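Stastura tenants' group questions Pulby's "whole-office refresh" fee

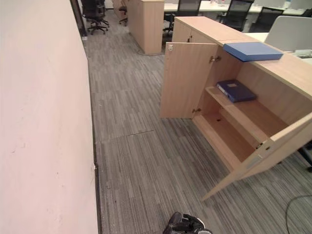
STASTURA, November. The Pulby office tenants' group says it has yet to see a good reason for the new refresh fee that building manager Trada wants every suite to pay. The fee is set at $589 per suite, per year. Trada says it covers repainting, carpet care and "a better feel throughout." The group would like to know what that last item costs. It also doubts the work is urgent. A pale wall with a few faint scuffs and some small dark specks does not need a yearly contract, and striped gray carpet tiles can be replaced one at a time.

Trada's letter says 108 suites have been "consulted." Members of the group recall a single email with a link to a form. The form had no box for "no."

The group also has doubts about the savings claim. Trada says each suite will come out $300 ahead because tenants will no longer hire their own painters. Most members say they have never hired a painter.

A second quote, from the local firm Patrício, put the touch-up work for one full floor at $3000, paid once. Trada has called that figure "not comparable" and has not said why.

The group is asking Trada to publish its price list and to hold off on billing until tenants have had a vote. Suites that have already received an invoice can write to the group through the Pulby front desk.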